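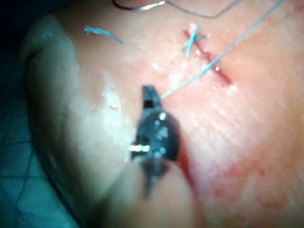 Stitch spacing and thread tension on a short slanted cut?

Posted by loopandtail, Sunday, 9:40 pm

Hi everybody! I'm a few months into learning to suture and I am completely hooked. I keep going back to the close-up at the top of my post. One stitch is finished near the upper end of the cut, with the knot and its two short tails standing up, and the lower part is still open with the light-blue thread pulled straight across toward the upper right. I love how that knot looks even though a lot of the view is soft.

Two things I'd like to get better at. First, how do you decide where the second stitch goes on a cut this short? On my Tosance practice pad I always end up with a big gap and then two stitches crammed together at the end. Second, how tight should the thread be while I'm getting ready for the next bite? If I keep it taut I pucker the edges, and if I let it go it loops around everything. I've put in 300 practice stitches (yes, I keep a tally in a notebook!) and the tension still gets me.

Drakanent
Posted Sunday, 10:15 pm

What a great thing to be hooked on! I teach the evening bench at our skills lab and spacing is my favorite topic, so here goes.

Before you put in stitch number two, look at what's left open and split it in half with your eye. If the halves still look wide, split again. On a short cut you can also start in the middle and work out to both ends, and the crowding problem mostly goes away. Try to keep the gap between stitches close to the distance from one entry point to its exit point. Take the same size bite on both sides too, or one edge will ride up over the other.

With tension, think of two separate jobs. The long end can be straight and under control so you know where it is, but the pull on the tissue should be very gentle. Edges should just touch. If you see puckering or the skin going pale on either side, you've gone too far. On a pad you won't get the color change, so go by the puckers.

Also, don't grab the thread with the jaws anywhere you plan to keep. Hold it near the part you'll trim away. Squeezed spots get weak and they love to snap on the second throw (ask me how I know).

Try 10 stitches with the spacing marked in pen, then 10 without. It's such a satisfying drill!

Matubbar
Posted Sunday, 10:52 pm

agree with all that. cut your tails a bit longer than you think, short ones slip. and get a better pad, the cheap ones tear

wundusberg_bench
Posted Monday, 7:05 am

One small addition on the slant. Turn yourself or the pad until the cut runs in a direction that feels natural for your wrist, and send each bite straight across the cut. I used to go straight across the pad no matter which way the cut leaned, and every stitch came out crooked. 20 minutes of practice after I fixed that and they looked so much better! And lay each throw flat in the opposite direction from the last. I do 3 on slippery thread.

Related posts
Knot keeps sliding before the second throw
Curved needle or straight for a first kit?
How do you store half-used thread?
Running stitch vs. single stitches on a practice pad
Left-handed and learning from right-handed videos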